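Clodavent CF-6 Parallel Finger Set
Spare parts / End effectors / Fingers and pads
Page revised 2019-12-18. Includes service notice on pad retention.

The CF-6 is a pair of tapered black fingers for two-jaw electric grippers. It is intended for light, thin-walled and easily deformed goods: cups, tubs, caps, small cartons. The narrow tip allows entry between closely spaced items and onto small stands and racks where a flat jaw will not fit.

Supplied as a matched pair. Do not combine fingers from different sets.

SERVICE NOTICE: PAD CREEP AND DELAYED RELEASE

Applies to all CF-6 sets shipped before September with the gray adhesive film. Sets with the mechanical pad clip are not affected.

Symptom. The gripper opens on command and reports open, but the part stays on one finger for a short time and is carried along when the arm retracts. On rigid parts the result is usually a dropped part next to the target. On light parts the part may be pulled off the target after a correct placement, or set down tilted.

Cause. The contact pad slides toward the fingertip under repeated side load. Once it has moved far enough to stand proud of the tip, adhesive is exposed along its inner edge. The controller has no means of detecting this. Finger position and motor current both stay within normal limits, and no fault code is raised.

Background. The first report came from Oksana Didenko at Julby, where a cell loading drinkware onto drying racks logged 14 misplaced cups in one shift with no alarms. The vacuum supply and the rack fixture were both replaced before the fingers were looked at. Marek Murín reproduced the fault on our bench with a worn set returned from that cell. New pads on the same fingers cleared it.

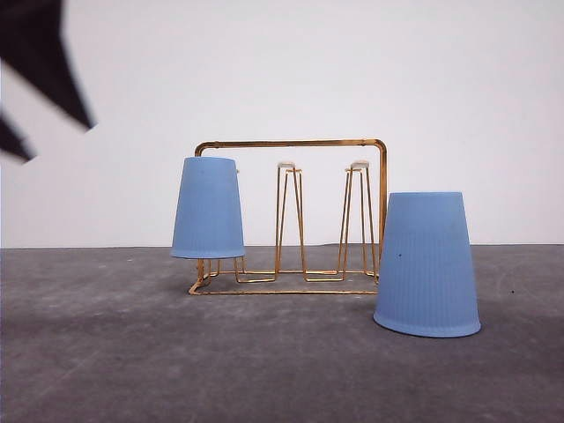

Retract speed makes the fault worse. With a worn pad, a slow straight withdrawal often lets the part break free by itself. A fast diagonal withdrawal does not. Sites that raised their retract speed after commissioning should inspect first.

Safety. A part carried out of the placing area can be thrown when the arm changes direction. If the cell relies on distance alone to protect people, treat delayed release as a safety fault and take the cell out of service until the pads have been checked. Do not reach in to remove a hanging part while the drives are enabled. Do not bypass the guard door to watch the release at close range; use the wrist camera or record from outside the fence.

Inspection

1. Stop the cell, disable the drives and lock out.
2. Open the fingers fully by the manual release.
3. Wipe both inner faces with a dry lint-free cloth. Solvent softens the film and must not be used.
4. Slide a strip of printer paper up each inner face toward the tip. If the paper catches or sticks, the pad has moved.
5. Check that both pads end at the same height. Replace both if they differ.
6. Restore power and jog the arm to a clear position facing open table. Close and open the gripper 6 times at low speed while watching the tips. 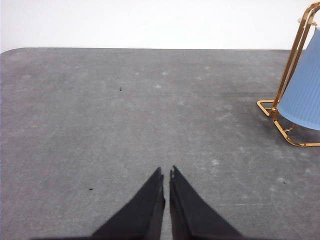

After any pad change, teach the closing position again. The clipped pad is slightly thicker than the film-mounted one, and a program carried over unchanged will squeeze thin plastic harder than intended. Matúš Vaněk's group found cups going oval at the rim for this reason, which was first reported to us as a second pad fault. It was a programming matter and has been added to the installation sheet.

Interim settings until new pads are fitted

Retract speed: 109 mm/s maximum
Dwell after open: 800 ms
Retract path: straight along the tool axis until clear of the part
Release check: required, by camera or by a part-present sensor at the target

The dwell setting is a stopgap. It reduces the number of carried parts and does not prevent them.

Replacement

Affected sets are exchanged free of charge. Send the finger serial number, stamped on the mounting face, together with the gripper model and an estimate of cycles run. Photos of the pads are useful but not required. Return the old fingers in the bag supplied, with the pads left on. Several sets have come back with the pads peeled off, and these cannot be assessed.

Distributors: Zieliński for direct accounts, Tutow for integrators and resellers. Technical questions go to Mohandas Gounder. Incident reports involving a thrown part or any injury go to Aslı Akgül, product safety, and should be sent before the cell is restarted.

Related items
CF-6 pad clip kit, pair
CF-6 mounting screws, pack
Manual release key
Installation sheet, current revision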